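工单：书脊标签缺字，目录检索找不到部分中文书名
产品：Grarwood 目录管理，版本11，桌面版
提交人：Dirk Lammers（Lallstead 中文阅览室）
提交日期：2024年9月21日
状态：已解决，等待提交人补充记录
优先级：中
抄送：Aroha Donnelly，Wiremu Rutherford

问题描述

你们好。我负责 Lallstead 中文阅览室的目录。中文不是我的母语，如果有的地方写得不清楚，请直接问我，我会再解释一次。我尽量把每一步都写下来，所以这个工单会比较长。

我们最近收到一批新书，书目由供应商 Wattanapong 提供。我把书目导入 Grarwood，一共965条记录，导入报告说全部成功，没有错误，也没有警告。之后我开始打印书脊标签，发现有的标签上缺少字。比如一本书叫《中国文学史讲义》，标签上印出来的是“中国”，然后一个空白，然后“学史讲义”。“文”这个字没有了。另一本《山水与庭园》，印出来只有“与庭园”，前面是两个空白，很整齐，好像本来就留给两个字的位置。

第二个现象，我开始以为跟第一个没有关系。一位读者在检索电脑上找《中国文学史讲义》，系统说没有结果。可是书就在架子上，记录也在系统里，如果我按索书号找，可以看到它，屏幕上的书名也完全正确，每个字都有。我在检索框里输入“中国文学”，没有结果。输入“中国”，有结果，那本书在列表里。输入“学史讲义”，也有结果。输入“文”，可以找到很多书，但是没有这一本。

期望的结果：屏幕上能看见的字，标签上也应该印出来，检索也应该能找到。
实际的结果：屏幕正确，标签缺字，检索失败。

环境：
目录电脑一台，检索电脑一台，两台的系统语言都是英文，区域设置没有改过。
标签打印机是热敏的，通过 USB 连接目录电脑。
标签模板是“书脊窄”，字体是 Grarwood 自带的标签字体。
上一批书（春天的那一批）用同一个模板打印，没有问题。

我已经试过的办法：
一、重新启动打印机和电脑。没有变化。
二、换一卷标签纸。没有变化。
三、把打印浓度调高。字更黑了，空白的地方还是空白。
四、在“工具”里点“重建检索索引”。等了一个午饭的时间，完成以后没有变化。
五、把标签导出成 PDF，不打印，只在屏幕上看。PDF 里也缺同样的字。所以我认为打印机没有毛病。

附件：导入报告、标签 PDF、供应商原始书目文件（CSV）。

回复一，支持人员 Issa Haddad

Dirk 您好，感谢您详细的说明，第五步很有用，可以排除打印机和驱动程序。

这种情况我们首先怀疑编码。请确认导入时“文件编码”选的是哪一项。如果书目文件是 GBK，而导入时选择了 UTF-8，一部分字会损坏。另外请告诉我们，您看过 CSV 文件没有，用什么程序看的，看完有没有保存。很多用户用电子表格打开 CSV，保存的时候编码就被改掉了。

请先不要删除记录重新导入。

回复二，Dirk Lammers

Issa 您好。我回答您的问题。

文件编码：导入时我选择的是“自动检测”，导入报告第一行写着 UTF-8。
我用文本编辑器打开过 CSV，没有用电子表格。我没有保存。文件的修改时间还是供应商发给我的那个时间。

我不太相信是编码损坏，原因是这样：如果编码错了，我在屏幕上应该看到奇怪的字或者问号，可是屏幕上每个字都是对的。另外，同一个书名里“中国”没有问题，只有“文”有问题。编码错误应该会影响整个书名吧？如果我理解错了，请您告诉我。

为了检查，我做了一个测试。我新建一条记录，书名用键盘输入“中国文学史讲义”，其他内容跟原来那条一样。结果：

新记录，标签正确，七个字都有。
新记录，检索“中国文学”，可以找到。
旧记录，标签缺字，检索找不到。

两条记录在屏幕上放在一起看，我看不出区别。我请 Aroha 也来看，她的中文比我好得多，她说旧记录里的“文”好像矮一点点，或者是笔画的位置有一点不一样，但是她也不敢肯定。把屏幕放大到最大以后，我也觉得有一点不一样。

还有一个我觉得奇怪的事情。我把旧记录的“文”复制下来，贴到检索框里，这时候系统找到了旧记录，可是找不到新记录，也找不到其他有“文”的书。好像对系统来说这是两个不同的字。

回复三，Issa Haddad

您最后一段的测试非常关键。请把旧记录书名里的那个“文”贴到“工具 > 字符查看”里，把显示的代码告诉我们。然后把您用键盘输入的“文”也贴进去，同样把代码记下来。

回复四，Dirk Lammers

我以前不知道有“字符查看”这个功能，它在菜单的最下面，要先打开“高级工具”才能看到。结果如下。

键盘输入的“文”：U+6587，说明是“中日韩统一表意文字”。
旧记录的“⽂”：U+2F42，说明是“康熙部首”。

然后我查了《山水与庭园》：
旧记录的“⼭”：U+2F2D，康熙部首。
旧记录的“⽔”：U+2F54，康熙部首。
“与”“庭”“园”都是普通的汉字。

所以它们真的是不同的字符。我读了一些资料，如果我的理解是对的，康熙部首是给字典用的，比如一本字典要说明“这个字属于水部”，就可以用那个符号。它的样子跟普通的“水”几乎相同，但是在电脑里有自己的代码。普通的文章和书名不应该用它。

我想请教的是：这些部首是怎么进入我们的书目的？我们没有人会输入它们。我试过用我的输入法打“shui”，候选字里没有 U+2F54。

回复五，Issa Haddad

您的理解是正确的。常见的来源是 PDF。有些中文字体里，“水”和“⽔”共用同一个字形，PDF 文件在保存文字信息的时候，如果对应表写得不好，复制出来就可能是部首的代码。人在屏幕上看不出来，贴到表格里也看不出来。我们猜供应商的书目是从出版社的 PDF 目录里复制的。

这也可以解释您的两个现象。标签字体为了减小体积，没有包含康熙部首这个区段，遇到没有的字就留空白。屏幕显示时，操作系统会自动换另外一种字体来显示，所以您看到的是完整的。检索是按代码比较的，U+2F42 不等于 U+6587，就找不到。

处理办法：在“批量编辑”里选择“规范化文字”，方式选 NFKC，先预览，再执行。执行以前请务必备份。NFKC 会把康熙部首换成对应的普通汉字。请注意它也会改变别的字符，比如全角的字母和数字会变成半角，全角的括号和冒号也会变成半角，带圈的数字会变成普通的数字。如果您的书名里需要保留这些，请在预览里取消那些行。

回复六，Dirk Lammers

谢谢。我先写信问了供应商。Wattanapong 那边回信说，书名这一栏确实有一部分是从出版社的 PDF 新书目录复制的，另一部分是从他们自己的系统导出的。这和我看到的情况符合：有问题的书都集中在几家出版社，别的出版社的书一条也没有问题。

操作记录，我按照顺序写：

1. 备份数据库。备份文件放在目录电脑和一个外接硬盘上。我打开备份检查过，可以读。

2. 打开“批量编辑”，筛选条件是“批次等于秋季”，选中的记录数和导入报告一致。

3. 选择“规范化文字”，方式 NFKC，字段只选“书名”，点“预览”。

4. 预览列出大约100条会改变的记录。我一条一条地看。大多数是我们要改的，比如“⽣”变成“生”，“⼤”变成“大”，“⽇”变成“日”，“⾦”变成“金”。

5. 有一些是 Issa 提醒过的，就是全角标点。我们的编目规则要求副书名前面用全角冒号，如果变成半角，会跟以前的记录不一致，排序的时候也会分开。可是有几条记录里，冒号和康熙部首在同一个书名里，如果取消这一行，部首也改不掉。

对于第5点，我想问有没有办法只改部首，不改标点。预览窗口里一行只能全部同意或者全部取消。

在等待回答的时候，我没有执行。

回复七，Issa Haddad

目前的版本里，NFKC 不能按字符选择。有两个办法。

办法甲：全部执行，然后用“查找替换”把书名里的半角冒号换回全角。要小心本来就应该用半角的，例如英文书名。

办法乙：不用 NFKC，用“对照表替换”。这个功能读一个两列的文本文件，左边是要找的字符，右边是换成的字符，一行一对，中间用制表符分开。您可以只写部首，标点就不会动。康熙部首区段的完整对照表我们已经有了，附在这个回复里。

我们建议办法乙。

回复八，Dirk Lammers

我选择办法乙。记录如下。

1. 下载对照表，用文本编辑器检查，格式正确，每行两个字符，中间是制表符。我看不出左边和右边的区别，这是正常的，所以我用字符查看检查了前面几行和最后一行，代码都对。

2. 批量编辑 > 对照表替换，字段选“书名”，预览。全角标点没有变化。

3. 执行。没有错误。

4. 重建检索索引。

5. 检索“中国文学”，找到了《中国文学史讲义》，新旧两条都在。我删除了测试用的新记录。

6. 导出标签 PDF。《山水与庭园》五个字都有。

我很高兴，开始打印全部标签。打印到后面，我又看到空白。这次缺的字是“长”，书名是《长江航运旧闻》，标签上是“江航运旧闻”，前面一个空白。后来又看到《门前的树》缺“门”，《风从海上来》缺“风”。

我以为对照表没有执行完，就再执行了一次，预览说“没有需要改变的记录”。

然后我用字符查看检查：

“⻓”：U+2ED3，说明是“中日韩部首补充”。
“⻔”：U+2ED4，中日韩部首补充。
“⻛”：U+2EDB，中日韩部首补充。

所以这是另外一个区段，不在康熙部首里，对照表里没有。我又试了 NFKC，只看预览，它也不改变这三个字。请问这是 Grarwood 的问题，还是标准就是这样？

回复九，Issa Haddad

标准就是这样。“中日韩部首补充”里的字符，绝大多数没有规定对应的普通汉字，所以 NFKC 不处理。这些字多数是简化字的部首形式，在简体中文的 PDF 里很容易出现。是我们上次没有想到，很抱歉让您多打印了一次。

请自己在对照表后面加几行。您可以用“查找字符区段”功能列出还有哪些记录包含这个区段，范围是 U+2E80 到 U+2EFF。不要把整个区段都机械地加进去，这里面有些是偏旁的形状，例如三点水，不一定能换成一个独立的汉字，最好由看得懂书名的人决定。

回复十，Dirk Lammers

按照您的说明，我用“查找字符区段”搜索，还剩下13条记录。我把它们列成一张表，跟 Aroha 一起看了一遍，每一条都到书架上拿出书来，看版权页上的书名。涉及的字是：长、门、风、马、见、鱼、鸟、页。没有偏旁。

我在对照表后面加了这八行。左边的字符不能用输入法输入，我是从有问题的记录里复制的。右边的字用键盘输入。保存以前每一行都用字符查看检查了两边，因为第一次我把“⻅”那一行的两边写反了，眼睛看不出来，只有看代码才知道。如果就这样执行，会把所有正常的“见”都变成部首，那就比原来还要糟糕。我建议你们在这个功能里加一个警告：如果对照表的右边是部首区段的字符，就提醒用户。

执行以后再搜索一次，范围 U+2E80 到 U+2FDF，“书名”字段里没有结果。

接着我想到，我们一直只看了“书名”。供应商的文件里还有作者、出版社和丛书名。我检查了：

作者：有。姓“⾼”的作者，姓“⻢”的作者，还有一位名字里有“⽟”。这个比书名更麻烦，因为系统为同一位作者建立了两条作者记录，一条用“马”，一条用“⻢”，姓名在屏幕上完全一样。春天的书在第一条下面，秋天的书在第二条下面。读者点作者的名字，只能看到一半的书。
出版社：有，只有“⼈民”里的“⼈”。
丛书名：没有。

作者字段不能只替换文字。我先替换，结果有了两条姓名和代码都相同的作者记录，系统允许这样。然后要用“合并重复作者”把它们合在一起。合并的时候，系统问保留哪一条，我都保留旧的，因为旧的有生卒年，而且索书号里的作者号是根据旧的那一条做的。

Wiremu 负责读者账户，他提醒我预约也要看。有两位读者的预约是挂在作者提醒上的（“这位作者有新书的时候通知我”），他们没有收到秋季新书的通知，原因就是新书在另外一条作者记录下面。合并以后，通知也没有自动补发。Wiremu 给这两位读者写了邮件。

我的问题：合并作者以后，能不能让系统重新检查一次提醒？

回复十一，Issa Haddad

可以。“读者 > 提醒 > 重新计算”，起始日期选在导入秋季书目以前。它只发送没有发送过的通知，所以不用担心重复。

关于您建议的警告，我们已经转给开发人员，内部的说法是“部首检查”。打算放在两个地方，一个是导入的时候，一个是对照表替换的时候。10月的更新里可能只有导入的部分，替换的部分我们不能保证时间。

如果没有别的问题，我们想把工单改为已解决。另外想请您写一份简短的做法，给其他阅览室参考，用您自己的话就可以。

回复十二，Dirk Lammers

可以改为已解决。重新计算提醒我已经做了，系统没有发送新的通知给那两位读者，也许是 Wiremu 手工登记过的缘故，我觉得没有问题。

下面是给其他阅览室的做法。Issa 说要简短，我怕不能很简短，请你们自己删减。

什么时候应该怀疑是部首字符

屏幕上的书名正确，但是检索找不到。
同一个书名，输入一半能找到，全部输入就找不到。
标签或者通知信上有一个字的位置是空白，或者是一个方块。
两位作者的姓名看起来完全相同，系统却说不重复。
按拼音排序时，有的书排到了列表的最前面，在所有英文书名和中文书名之间。我们也有这个现象，只是当时没有注意，我以为是排序设置的问题。

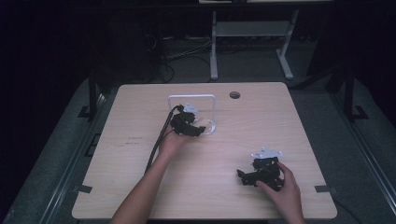
排序这一点我想多说几句，它是最容易检查的，不需要任何高级工具。打开全部书目，按书名排序，看中文开始的地方。正常情况下第一个应该是读音以 A 开头的字。如果在那里看到“⻓”“⼭”“⽔”这一类很简单的字，而且顺序跟读音没有关系，那么几乎可以肯定是部首字符。不过这个办法只能找到书名第一个字有问题的记录，像《中国文学史讲义》这样在中间的，还是要用“查找字符区段”。

导入以前怎么检查

收到供应商的书目以后，先不要导入。用一个支持正则表达式的文本编辑器打开，搜索范围 U+2E80 到 U+2FDF。不同的编辑器写法不同，我用的那一种写成 [\u2E80-\u2FDF]，也有的要写成 [\x{2E80}-\x{2FDF}]。如果有结果，先在文件里替换，再导入。这样就不会产生第二条作者记录，可以节省最多的时间。我修改书名用了一个上午，合并作者和检查预约用了两天多。

保存的时候请确认编码还是 UTF-8。不要用电子表格保存。如果一定要用电子表格，请用“导入数据”的方式打开，并且把 ISBN 那一列设为文本，要不然最后几位可能变成零。这跟部首没有关系，可是我以前犯过这个错误，所以写在这里。

已经导入了怎么办

先备份，并且打开备份看一看。
先处理书名、出版社、丛书名，用对照表替换，每次先预览。
最后处理作者，替换以后马上合并。替换和合并不要隔一个晚上，中间如果有人编目，可能会在错误的那一条下面加新书。我们就有一本。
重建检索索引。
重新计算提醒。
重新打印标签。只需要打印改过的记录，可以用“最后修改时间”筛选。我第一次没有想到，把整批又印了一遍，浪费了一卷多标签纸。

关于对照表

我把我们现在用的对照表放在附件里，包括 Issa 给的康熙部首和我们自己加的八行。请不要以为它是完整的，部首补充区段里还有别的字，我们只是还没有遇到。如果你们加了新的行，请每一行都看代码，不要相信眼睛。

如果你们的书名本来就是讲部首的，例如字典学或者书法的书，请特别小心。我们有一本《说文部首浅释》，我检查过，书名里都是普通汉字，所以没有影响。但是它的目次字段里有真正的部首字符，那是编目的人故意输入的，应该保留。所以我没有对目次字段做替换。

关于繁体

Aroha 问过，为什么检索“馬”能找到“马”，检索“马”却找不到“⻢”。我的理解是系统有繁简对照，那是另外一张表，里面没有部首。Issa，如果我写错了，请改正。

还没有解决的事情

一、标签字体遇到没有的字留空白，没有提示。我认为应该至少印一个方块，这样贴标签的人能马上发现。空白很容易漏掉，特别是空白在书名最前面或者最后面的时候。
二、“字符查看”藏得太深，而且一次只能看一个字。如果能直接显示整个书名的代码，会方便很多。
三、供应商答应下一批书目先检查再发送。我还是会自己检查。

回复十三，Issa Haddad

谢谢 Dirk，写得很清楚，我们不打算删减。

繁简那一段是对的。补充一点：检索时系统先做繁简转换，再跟索引比较，两步都没有处理部首。将来如果加入，会放在第一步以前。

第一项（空白改为方块）其实现在就可以设置，在“标签模板 > 高级 > 缺字时”，默认是“留空”，请改为“显示方框”。默认值是否要改，我们会讨论。第二项已经登记为功能建议。

工单改为已解决。十天以内可以直接回复重新打开。

回复十四，Dirk Lammers

已经改为“显示方框”，用一个部首字符测试过，标签上印出了方框，测试的标签已经扔掉。谢谢您的耐心。

对照表附件我重新上传了一次，昨天那个文件最后一行后面少了换行，“页”那一行可能读不到。请以今天的文件为准。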